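Pre-run checklist for the simulated cell - control and perception software
Site: Wustberg, simulation room
Release under check: Habte planner, build 307
Filled in by: Mateja Popescu
Second reader: Keith Bolger
Date: 3 Sep 2018

How to fill in: write OK, NOT OK or N/A after each point. Please write a comment also when the answer is OK, if you had to look twice. A checklist with no comments is not very useful to the next person.

Part A. Before the simulator is started

A1. Build number in the start window is the same as on the release note. OK.

A2. Config folder is clean, no local changes. NOT OK at first, then OK. I found one changed file, the joint speed limits. Somebody had lowered them for a slow test and did not put them back. I restored the file from the release and started again from A1.

A3. Random seed is written down. OK. Seed 136.

A4. Log disk has free space for a full run. OK.

A5. Old planner processes are closed. OK. I want to ask that we keep this point even if it looks boring. In October we lost a day to a second planner which was still sending goals.

Part B. World and robot model

B1. Robot model loads with no warnings. OK. There is one notice about a missing color for a screw. It is harmless and Raymonde Wong knows it.

B2. Base of the arm is fixed to the world and does not move when physics starts. OK. I let it stand for 17 seconds and the base position in the log did not change in any digit.

B3. Collision shapes are switched on for tray, bins and cases. OK, with comment. The shape of the case handle is a plain box, so the planner believes the space under the handle is full. For grasps from above this is acceptable. For any grasp that goes under the handle it is not, and then the finer shape must be loaded.

B4. Camera view covers the whole tray and the work area next to it. OK.

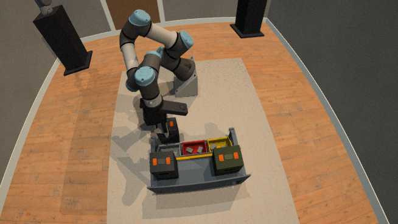 B5. Joint limits in the model and joint limits in the controller are the same. OK. I compared the two files line by line. The wrist limit was different in the previous build, so please do not trust the summary table, it only compares the first decimal.

B6. Gravity direction and units. OK.

Part C. Perception

C1. Detector is started and gives poses at a steady rate. OK.

C2. Every case in the world has exactly one track. NOT OK on first try, OK on second. The detector gave two tracks to one case for a short time when the gripper passed over it. Both tracks had high confidence. I raised the merge distance to the value which Marlene Penner recommends in her note, and the double track is gone. The new value must go into the release, at the moment it is only in my session.

C3. Small parts in the bins are found. OK, with comment. The parts are gray and small, and the ones close to a bin wall come and go in the detection list. It is not a reason to stop a run where the task is only with the cases. For a bin task I would stop.

C4. Partly hidden objects are kept in the planning world. OK. This is the most important point in part C. When an object is hidden by the arm, the tracker must hold the last pose and mark it as old. It must not delete it. If it is deleted, the planner sees free space and will happily go through it.

C5. Objects outside the tray are also kept as obstacles.

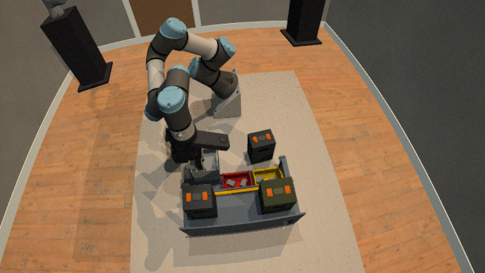
The filter on the tracker uses a crop box, and the default crop box ends at the tray wall. I consider this default dangerous, and I have reported it two times already. A case which stands on the rug to the right of the tray, like the black one with orange latches, falls outside the box and is not given to the planner at all. The detector sees it well, it is only thrown away later. I made the crop box wider by hand. Result: NOT OK with default settings, OK with wide box. Keith, please decide if we can change the default now or only in the next build.

C6. Color labels. OK. The labels are used only by the task layer. The planner does not read them, so a wrong label can send the arm to the wrong case but does not cause a collision.

Part D. Planning and control

D1. Planner finds a path from home to the pre-grasp pose within the time limit. OK. I asked for the path 6 times and got one each time. Two of the paths were strange, with a large turn of the elbow, but valid.

D2. Safety distance is set and not zero. OK. Please look at the real number in the parameter list. The check box in the window shows "on" also when the distance is zero.

D3. Gripper width command and gripper width feedback agree. OK. There is a small delay in the feedback - the task layer must wait for it before it gives the lift command.

D4. Stop button in the window stops the arm during motion. OK. Tested in slow and in normal speed. After the stop the planner kept its old goal, and when I pressed resume the arm continued. Florence Gill says this is by design. I would prefer that the operator must confirm the goal again, and I ask to discuss it.

D5. Stop when a track is lost during a grasp. N/A today. The test script for this is not ready.

D6. Controller log has no skipped cycles. OK.

Part E. Open points before release

E1. Merge distance from C2 into the release config. Owner: Marlene Penner.
E2. Default crop box from C5. Owner: Keith Bolger. Until this is solved, the wide box must be set by hand before every run.
E3. Confirm goal after stop, see D4. Owner: Florence Gill.
E4. Test script for D5. Owner: me.

Decision: build may be used in simulation with the wide crop box. Build may not be copied to the real cell at Cliswood before E1 and E2 are closed.

Comment of second reader (K. Bolger): Agree with the decision. On C5, I will change the default in this build. Please repeat C4 and C5 after the change, and D1 as well, as the planner will have more obstacles to consider.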